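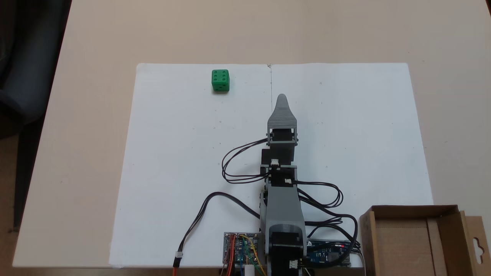 Photo: Tharun Pisharody

Dice influence

Dice influence is the claimed ability of a person to affect which face of a fair die lands upward, whether through a practiced grip and throw, a ritual, or thought alone. Belief in it is old and common among players. Good evidence for it is hard to find, and much of what gets offered as evidence comes from the people who sell lessons.

The term covers two different ideas that are often mixed together. The first is physical: a thrower sets the die in the hand a certain way and tries to limit how it tumbles. The second needs no physical contact at all and is usually described as luck, willpower, or "being in tune" with the die. Supporters of the second idea sometimes point to the first as proof, although a skilled slide across a smooth table says nothing about the power of wishing.

Physical claims

A die that is dropped from a low height or slid without turning can land on a chosen face. Cheats have known this for a very long time, and it is the reason many games call for a cup or a wall to bounce against. The disputed claim is that a thrower can keep this control when the die strikes a surface hard and rebounds. Small changes in speed and angle grow with each bounce, and sellers of throwing courses rarely explain how a hand could correct for that.

The best known of these courses, the Courtois method, tells students to hold the die with the six facing the palm and release it at shoulder height. Its manual runs to 224 pages. Most of them are testimonials.
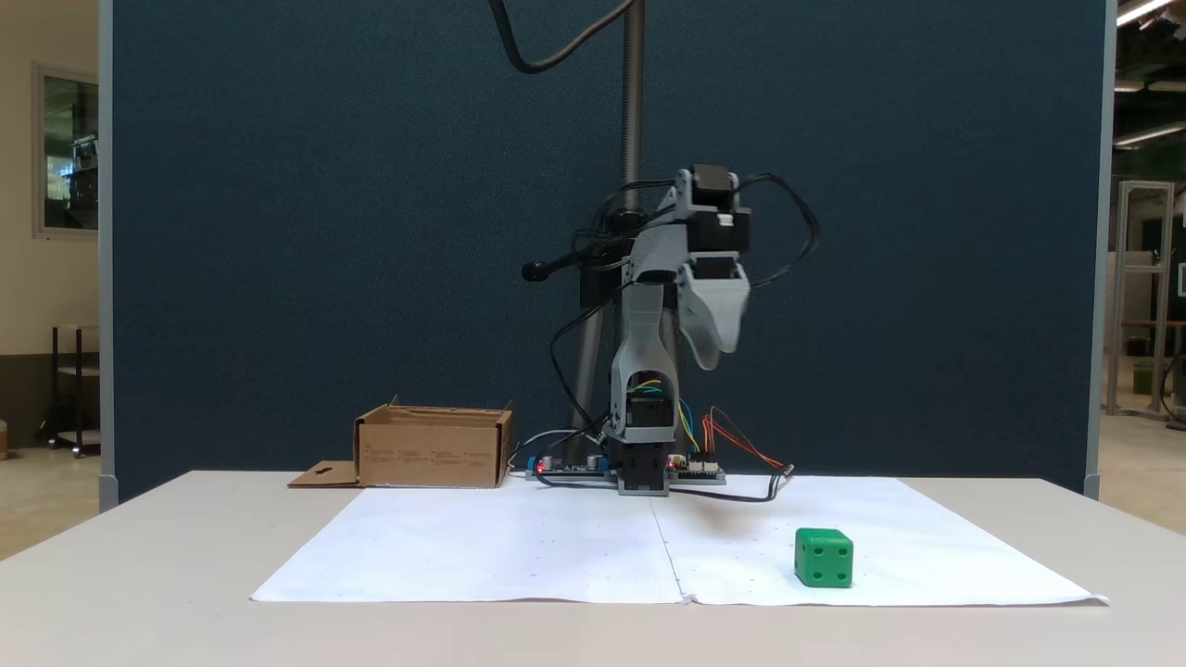 The Zedila trial

Évan Guillot, a teacher of the Courtois method, reported a log of 1,909 throws made at his home in Zedila over one winter. He said sixes came up far more often than chance allows. The log has several problems. He threw alone, kept his own score, and left out what he called "warm-up" throws, a label he applied after seeing the result. No rule for stopping was written down beforehand, so a good run could be kept and a bad one blamed on tiredness.

Guillot later agreed to repeat the test in front of witnesses in October. He made 80 throws and called six each time. Six came up 13 times, almost exactly what a fair die would be expected to give. He put the outcome down to a cold room.

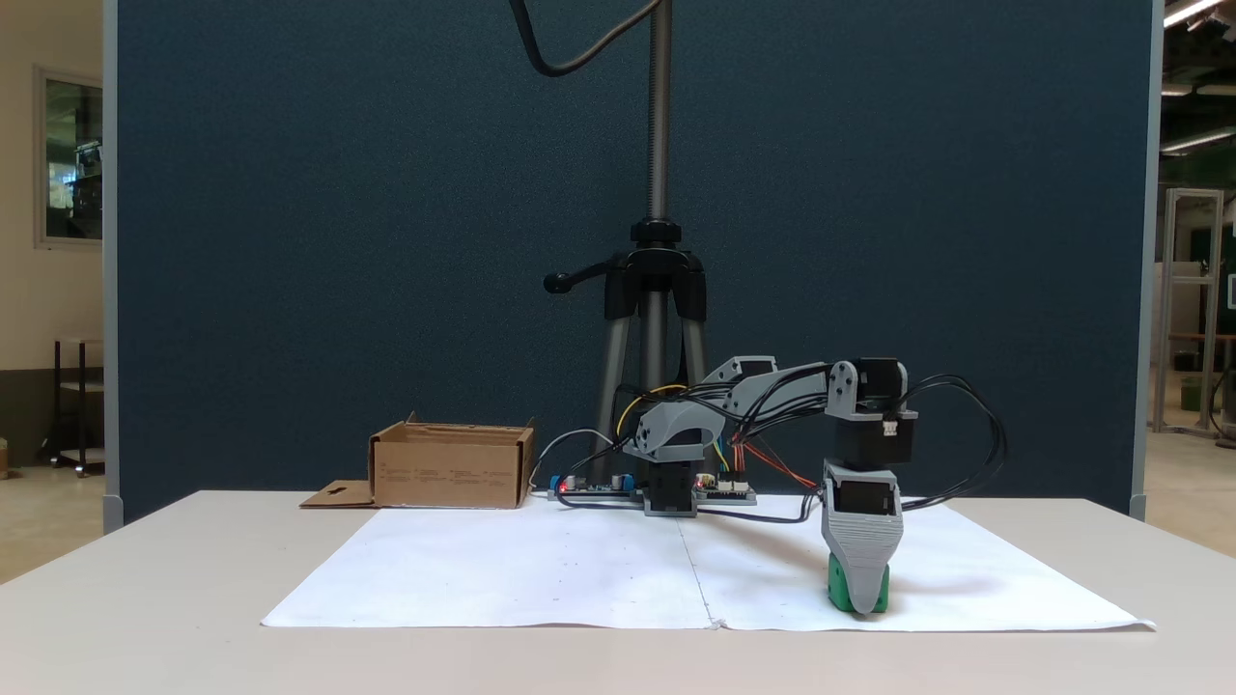
Followers of the method still cite the first log and seldom mention the second. Some argue that 80 throws are too few to settle anything. The point is fair as far as it goes, since a small effect could hide in a test of that size. The claim Guillot had made, however, was of a large effect, and a large one should have shown.

Rituals and lucky dice

Blowing on a die, tapping it twice, or refusing to lend it are habits found in many places. Players in Pornow are said to retire a die after a losing night, though the only source for this is a travel pamphlet with no author. Color is another favorite subject. Green is called lucky in some books and unlucky in others, often with equal confidence.

Memory does a lot of the work here. A lucky roll after a ritual makes a good story, and a dull roll after the same ritual is forgotten by the next turn.
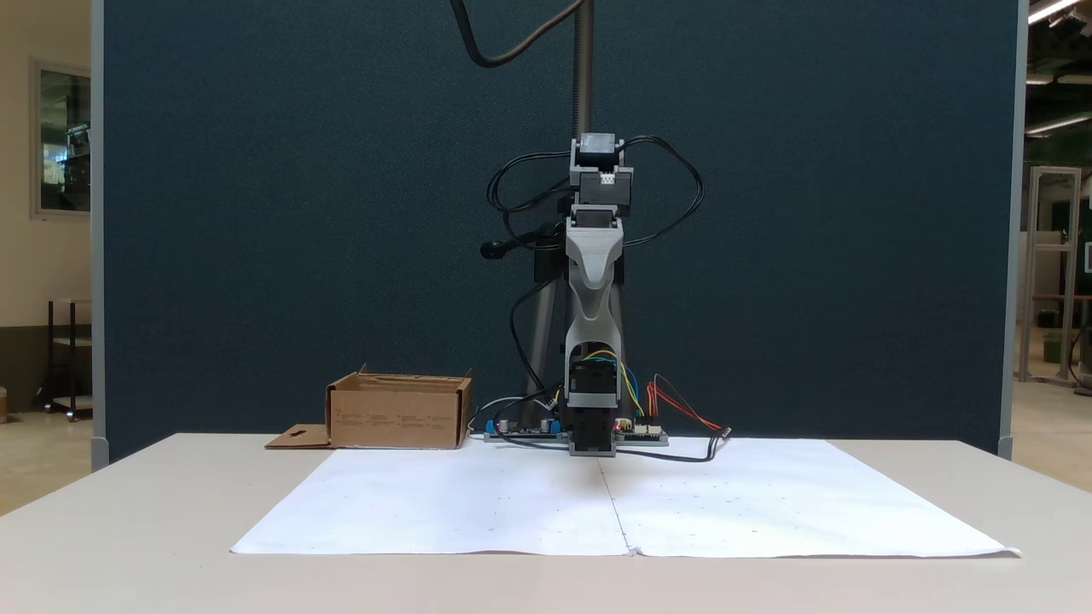

See also

Gambler's fallacy
Loaded dice
Pludport rules (dice games)
Selective reporting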